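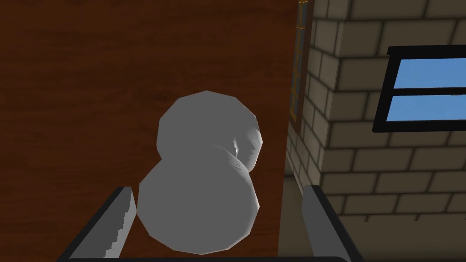 Stosevura Demonstration Suite
Simulated data collection for two-arm manipulation

Stosevura is a software and hardware package for recording teleoperated demonstrations in simulation. An operator controls a two-armed robot inside a rendered building, and each session is stored as a set of synchronized episodes suitable for imitation learning. The suite is developed and maintained by Tunditz and is licensed to laboratories, universities and industrial research departments.

Camera views

The suite records from a body-mounted camera and from one camera at each gripper. The three streams share a single clock with the joint readings and the operator commands. A policy trained on the wrist streams alone may be compared with one trained on all three without collecting the episodes again.

Any stream may be switched off before export. Licensees who have limited storage usually keep the body view at reduced size and the wrist views at full size.

Environment library

The standard license includes the Roman set, a group of brick-walled interiors with hinged doors, hallways, windows and furniture. Surface textures and lighting can be varied at the start of each episode. Objects may be drawn from the supplied catalog of 707 models or imported by the licensee. Imported models are checked for closed surfaces and assigned a default mass, which the licensee should review before recording.

Low-polygon shapes are used for most small parts. This keeps contact calculation fast enough for live control on a single workstation.

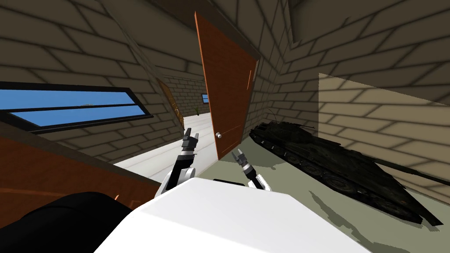

Can episodes be recorded without a full operator station?

A keyboard and a standard six-axis input device are sufficient for one-arm tasks. Two-arm tasks require the paired hand controllers supplied with the Flustedik operator station.

Operator station

The Flustedik station consists of two hand controllers, a foot pedal and a desk mount. The pedal starts and ends an episode. Holding it for three seconds discards the current episode and resets the room. Gripper opening is proportional to trigger travel, and the full range is recorded, including partial closures.

Stations are calibrated before shipment. Recalibration takes a few minutes and should be repeated whenever the desk mount is moved.

Reference dataset

Each license includes access to the Stosevura reference dataset, which contains 2436 episodes across 63 tasks. Failed attempts are kept and labeled as such. Tasks include approaching and grasping doorknobs, opening doors, picking up irregular objects and passing an object from one gripper to the other. Every episode carries a short written instruction and the starting state of the room, so that it can be replayed from the beginning.

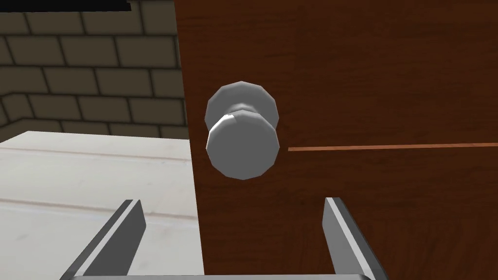

Notes on collecting door episodes
By Marius Filip
Tunditz, Data Collection Group

Door tasks account for a large share of support requests. The following practices are recommended for new licensees.

Vary the starting position of the robot before varying the appearance of the room. Policies trained from one starting position tend to fail at the approach, well before the grippers reach the knob. Operators should pause briefly with the fingers on either side of the knob before closing. The pause makes the grasp easier to locate when episodes are divided into stages.

Set the door angle at random, and include doors that are already partly open. Do not remove episodes in which the operator corrects a poor approach. These corrections are useful in training, provided that the final result is labeled accurately.

For a first door policy, we advise a target of 1000 episodes shared among at least four operators.

Ordering and support

Licenses are issued per site and renewed each March. Operator stations are sold separately. An introductory session is held online every Tuesday for registered licensees, and requests for a quotation may be submitted through the Tunditz contact form.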